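Kiline Moves: first-year costs for people relocating to Stinuncombe

Version 2 of the table. Version 1 had the deposit column in the wrong units for the Iden rows, so please don't mix the two.

What's in it

475 rows, one per household. Each household moved to Stinuncombe or to Iden, across the river, and filled in the form at the end of its first year. A household that moved twice in that year appears once, under the address where it ended up.

Columns

origin - region the household left, never the town
area - Stinuncombe or Iden
rent_first - monthly rent at the first address
rent_now - monthly rent when the form was filled in
deposit - total paid before getting keys, including agent fees
commute_min - one way, door to door, main earner only
trash_included - yes, no or unsure
stay - whether they expect to be there in another year

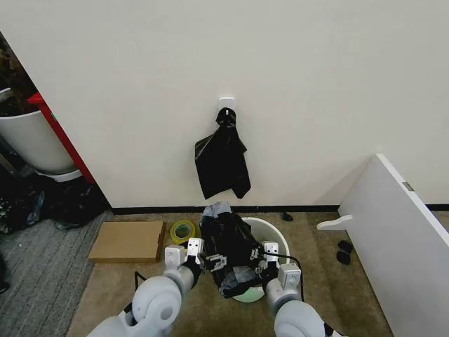 Black bag on a wall hook, with a white bucket below.

How it was collected

Prapai Boonchu and Peadar Madigan wrote the form and handed it out through the Gilmartin newcomer desk. About 1,000 forms went out. The ones that came back were typed in by Amirhossein Zamani, and Gholamreza Zamani checked every tenth row against the paper. Thirteen forms had no rent figure at all and were dropped.

Known problems

People who gave up and left before the year ended are missing, so stay reads higher than it should. In 40 rows commute_min is blank. Some of those are people working from home and some just skipped the question - we can't tell which. Roommates answered for themselves in a few cases and for the whole apartment in others.

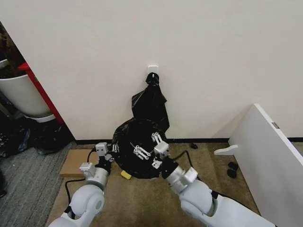 Black garbage bag on tan carpet.

Use

Free to use and share with credit to Kiline Moves. Don't try to match rows to real addresses. Send corrections to Senan Ó Súilleabháin, with the row number and the column name in the subject line. The next version is planned for March and will split Iden into north and south.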